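Kastent Memorial Banner, Wool Edition

Price: 66 per banner, hem and cord included
Made in Dusville

The Kastent banner is made for towns, schools and veterans' clubs which keep a remembrance day each year. It carries the name of one local regiment, sewn by hand in letters of cotton. We can sew up to 12 words on one side. If you need more text, please choose the double banner.

The names come from the Nevbridge roll, a list of 3,269 men from our district who served in the Great War. Many of them were farm workers, and over the years their families moved to other places. You may send us your own list also, but please check the spelling two times before you order.
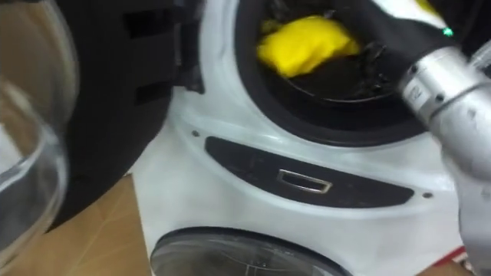 The cloth is a heavy wool, close to the type used for army coats at that time. It hangs well indoors and does not shine under lamps. For outdoor use we advise the Solanki pole set — it is sold separately and fits a top seam of 2 inches.

Colours: dark green, navy, deep red.
Fixing: cord and brass rings.
Delivery: banners ordered before the end of February arrive in good time for spring ceremonies. Collection from the Dusville workshop is possible on Saturday, in the morning only.

Banners with sewn names cannot be returned. Plain banners can be exchanged if they were not hung.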